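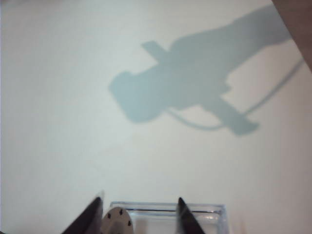

The Lustero 20 is a matte white work surface panel for benches, packing stations and inspection tables. It is supplied as a single flat sheet with no printed grid, logo or edge marking on the working side. Under even lighting the face reads as a plain pale white, slightly cooler on one side and creamier on the other depending on what the room throws at it, and shadows fall on it with soft outlines and no mirror reflection. Customers who photograph parts or sort small dark items usually order this finish over the gloss.

## Specification

| Item | Value |
|---|---|
| Finish | Matte white, one side |
| Length | 783 mm |
| Width | 693 mm |
| Thickness | 20 mm |
| Edges | Square, sealed |
| Corners | Square as standard, rounded to order |

## Fitting

The panel rests on any flat frame or existing tabletop. For fixed installation, use the Skoltuswood underside clips, sold separately in bags of 100. Do not drill from the white side. Panels can be butted together – the sealed edges leave a fine visible joint.

## Cleaning

Wipe with a damp cloth and mild dish soap. Dry before use. Abrasive pads will polish the matte face and leave shiny patches that cannot be repaired. Marker ink should be removed the same day.

## Ordering

Panels ship flat from the Westham warehouse with film on the finished side. Leave the film on until the panel is in position. Custom widths are cut by Lachlan Wihongi's team and cannot be returned. For cut sizes, send a dimensioned drawing to Trudy Pearce in the order office.

Matching shelf boards in the same finish will be added in September.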